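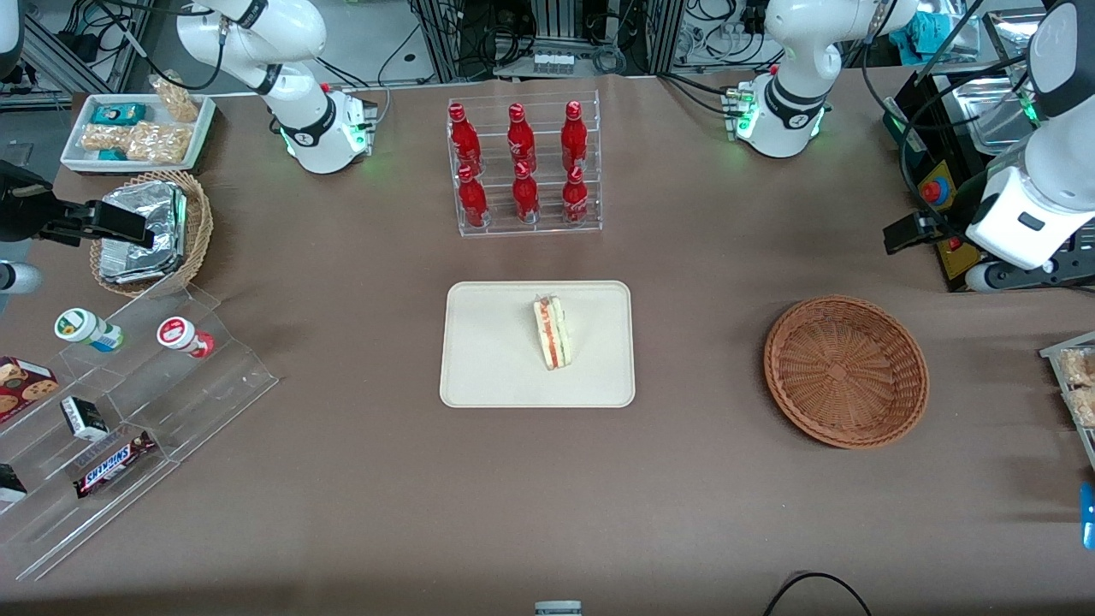 Unterweisung am Arbeitsplatz

Die Unterweisung ist im Arbeitsschutz das, was viele nur als Unterschriftenliste kennen, die einmal im Jahr herumgeht. Ich schreibe diesen Artikel für unser kleines Nachschlagewerk, weil ich selbst seit 17 Jahren unterweise und mir immer eine Erklärung gewünscht habe, die man auch nach der Mittagspause noch versteht. Also los!

Begriff
Gemeint ist die mündliche, auf den Arbeitsplatz zugeschnittene Erklärung, welche Gefahren es gibt und wie man sich davor schützt. In Deutschland steht die Pflicht dazu in § 12 des Arbeitsschutzgesetzes, die DGUV Vorschrift 1 legt in § 4 noch einmal nach (mindestens einmal jährlich, und dokumentiert werden muss es auch). Ein Aushang am Schwarzen Brett ist keine Unterweisung. Eine Betriebsanweisung auch nicht, obwohl die beiden ständig verwechselt werden: Die Betriebsanweisung ist das Papier, die Unterweisung ist das Gespräch darüber.

Anlässe
Fällig wird sie vor Aufnahme der Tätigkeit, bei neuen Maschinen oder Arbeitsstoffen, bei einem Wechsel des Aufgabenbereichs und dann regelmäßig wieder. Nach einem Unfall sowieso, und ich rate dazu, auch Beinaheunfälle zum Anlass zu nehmen. Für Jugendliche gilt ein kürzerer Abstand, nämlich halbjährlich nach dem Jugendarbeitsschutzgesetz. Das geht bei Ferienjobs gern unter - im Juni rufen mich jedes Jahr Betriebe an, bei denen die Aushilfen schon am nächsten Morgen anfangen.

Wer unterweist?
Verantwortlich ist der Arbeitgeber. Er kann die Aufgabe schriftlich an zuverlässige und fachkundige Personen übertragen, in der Praxis meistens an die direkten Vorgesetzten, und das finde ich auch richtig so. Die Fachkraft für Arbeitssicherheit berät dabei. Ich bin so eine Fachkraft und werde trotzdem oft gebeten, den ganzen Vortrag zu halten. Mache ich manchmal, aber die Meisterin, die jeden Tag neben der Presse steht, kann es besser als ich! Bei Leiharbeit unterweist übrigens der Entleiher, was den konkreten Arbeitsplatz angeht.

Ablauf
Eine feste Form schreibt das Gesetz nicht vor. Bei der Firma Fluronus, die ich lange betreut habe, hat Zuzanna Bednarek die Jahresunterweisung für 78 Leute irgendwann in lauter kurze Termine zerlegt, direkt an der Maschine und immer nur zu einem Thema. Vorher saßen alle 2 Stunden in der Kantine und schauten Folien an. Seitdem kommen Fragen, richtig gute sogar, und die Hälfte davon landet später in der Gefährdungsbeurteilung, auf der die Unterweisung ja ohnehin aufbauen soll.

Verständlich muss das Ganze auch sein. Wer kaum Deutsch spricht, hat nach einem deutschen Vortrag nichts gelernt, egal was er unterschreibt. Olga Frade aus dem Lager in Cunlow übersetzt bei uns deshalb ins Portugiesische und lässt sich danach alles einmal vormachen (Gehörschutz einsetzen, Leiter prüfen, solche Sachen). Das Vormachenlassen habe ich mir bei ihr abgeschaut.

Elektronische Unterweisung
Lernprogramme am Bildschirm sind erlaubt, wenn die Inhalte zum Arbeitsplatz passen, das Verständnis geprüft wird und jemand für Rückfragen erreichbar ist. Für Grundlagen wie Brandschutz oder Bildschirmarbeit nehme ich sie gern. Für den Gabelstapler nicht, da will ich daneben stehen.

Dokumentation
In den Nachweis gehören Datum, Thema und Inhalte, die Namen der Teilnehmenden und wer unterwiesen hat. Unterschriften sind üblich, bei Gefahrstoffen und Biostoffen sogar vorgeschrieben. Zur Aufbewahrung gibt es keine einheitliche Frist, ich empfehle, mindestens den Nachweis der letzten beiden Durchgänge griffbereit zu haben.

Siehe auch: Gefährdungsbeurteilung, Betriebsanweisung, Sicherheitsbeauftragte, Erste Hilfe im Betrieb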